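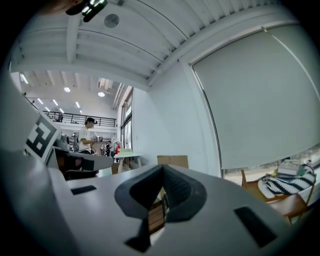

Hand-Held Gripper Trials: Your Questions

December, by the Mallel bench team

Which grippers are you comparing?

We have two going at the moment – the Grosberg, with its softer fingers, and the Lytvynenko, which grips harder and weighs a bit more in the hand. Both are held and squeezed by a person, and both work with the same camera, so we can swap one for the other without starting all over again.

Do I need any experience to come and try them?

Not a bit! Most people who visit us in Zonasthorpe have never held one before, and we're always happy to sit with you for the first few tries. You'll probably feel clumsy for a while (we all did) and then your wrist settles down.

How long is a session?

Plan on 58 minutes, with 3 short breaks. If your hand gets tired sooner, please do stop and tell us.

How many grasps have you recorded so far?

Nearly 2000 between the two grippers, mostly cups, boxes and folded cloth. We'd love more small, slippery things, so bring some along if you have them.

Can I borrow a gripper to take home?

Not yet, I'm afraid. We're still changing the finger pads quite often, and we like to keep both sets on the bench until that's finished.

We use cookies to remember your settings. Accept | Manage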